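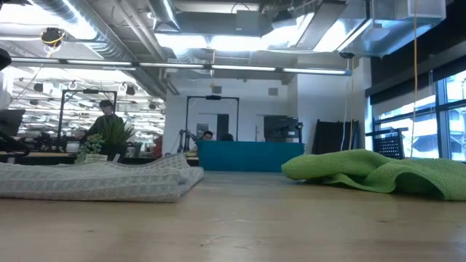

关于我们

大家好,我是 Branwen Morris,Cludenmont 的创办人之一,也是这个网站上大部分文字的作者(错别字请直接找我,别找别人)。Cludenmont 做的事情说起来很简单:我们帮别人试夹爪、试机械臂、试相机、试控制器,然后把试出来的结果老老实实写下来。您不用先花一大笔钱把四家的样品都买回去,再腾出半个车间来折腾,这个折腾的活儿我们来干,我们就喜欢干这个!

我们是怎么开始的

我以前在一家做纺织后整理设备的公司上班,管自动化产线。那几年我最头疼的就是选型。样本册上每个夹爪都写着“适用于柔性物料”,买回来一试,抓毛巾,滑;抓薄布,一次带起来两层;抓针织的东西,倒是抓起来了,放不下去,挂在指尖上晃。退货又退不掉,柜子里慢慢攒了一堆没人用的夹爪,我每次开柜门都心疼。

后来我跟两个老同事吃饭,聊着聊着就说,不如我们自己弄个地方专门试吧。于是就有了 Cludenmont。最开始我们只有 3 个人,一张桌子,一台二手机械臂,控制器还是借来的。第一个客户是做酒店布草分拣的,想知道两款夹爪哪个更适合抓洗完的方巾。我们连着抓了 1000 次,每次都记,抓空的、抓双层的、抓偏的分开算。报告写得很土,表格歪歪扭扭,可是客户看完马上就定了。那天晚上我高兴得睡不着。

我们的地方

我们是开放式的大开间,浅色木桌面,黑色金属架子,灰色的机械臂,抬头就是裸露的风管和一长排灯。窗户那边白天光线很足,我们做相机对比的时候特别喜欢(也特别恨)这种光。上午好好的深度图,到了下午阳光一斜过来就开始掉点,这种事在没有窗户的暗室里是测不出来的,可是您的车间多半有窗户呀!所以我们一般会把卷帘拉到不同的高度,各测一轮。

还有就是绿植。绿植是我带来的,大家轮流浇水。尖叶子那盆长得很快,多肉长得很慢,我两盆都喜欢。

我们都试些什么

夹爪是大头。两指的、三指的、吸盘的、针刺的、软指的,只要装得上法兰我们都愿意试。试布料的时候,我们桌上常放的就是华夫格纹理的灰白针织布和亮绿色的超细纤维布。两种料子脾气差得很远:华夫格的有纹路、有厚度,叠好以后边上鼓鼓的,手指容易找到下嘴的地方;超细纤维的揉皱了以后全是褶子,相机看着热闹,抓取点却很难选。一款夹爪要是两种都对付得来,我们才会继续往下测。平铺、对折、揉成一团,每种摆法都要过一遍,两块布之间也要留出空桌面,不然算法一犯懒就当成一整块了。

机械臂我们主要看重复定位、末端在低速时抖不抖,还有线缆好不好走。最后这一条样本册上从来不写,可是装机那天谁都躲不掉。我见过一台很漂亮的臂,第六轴一转,气管就缠上去了,最后客户自己拿扎带绑了半天。

相机我们会比安装高度、视角、反光和延迟。同一块亮绿色的布,有的相机拍出来边缘清清楚楚,有的直接糊成一片,颜色都溢出去了。我们会把原始图一起交给您,您自己看,比我在这里讲半天有用。

控制器嘛,说句心里话,是最磨人的。通信协议、急停逻辑、掉线以后怎么恢复,一项一项来。Disen 项目就是专门做控制器对比的,我们把测试流程整理成了一份清单,一共 429 条,合作客户可以直接拿去用。有人嫌长,我自己也嫌长,可是删来删去,哪条都舍不得。

另外两个项目也顺便说一下。Tan 是我们给软物抓取做的记录工具,每抓一次自动存一条,操作的人只要按一个键说明成没成。Levby 是快换接头,我们自己画的,为的是换夹爪时少拧几颗螺丝。它还在改第二版,现在偶尔会卡,我们正在调公差,想试用的朋友请先做好心理准备!

合作是什么样子的

您先写信告诉我们三件事:抓什么东西、多快的节拍、现场大概什么环境。要是方便,请寄一些真实的物料过来,一定要真实的,旧的、起球的、缩过水的都要。新布太好抓了,测出来的数字好看,拿回车间就不灵。收到物料后我们先做一轮小测,通常每种组合抓 30 次,看哪几款值得继续,再跟您电话里商量后面怎么测。

报告里我们会写失败,而且写得比成功还细。厂家送来的样品我们也照样写,写之前会先发给厂家看一眼,事实有错我们改,评价不改。有两家因为这个不太高兴,后来其中一家按我们的记录换了指尖的硅胶,又把新样品寄回来了,我特别佩服他们。

我们不卖夹爪,不拿介绍费,也不接那种“帮我证明这款最好”的活儿。收费按测试天数算,报价单很短,一页纸。

欢迎来坐坐

如果您路过,欢迎提前打个招呼来看看,带上您那块最难抓的布!我们有咖啡,也有茶。学生朋友想来实习也可以写信,不要求会写多少代码,愿意耐着性子一遍遍抓布就行。六月我们会办一次开放日,现场可以自己上手换夹爪,具体安排会发在邮件通讯里。

Branwen
2021年3月19日

订阅我们的邮件通讯,获取最新测试报告和开放日通知。您可以随时退订。
本网站使用 Cookie 以改善您的浏览体验。继续浏览即表示您同意我们使用 Cookie。 接受 | 了解更多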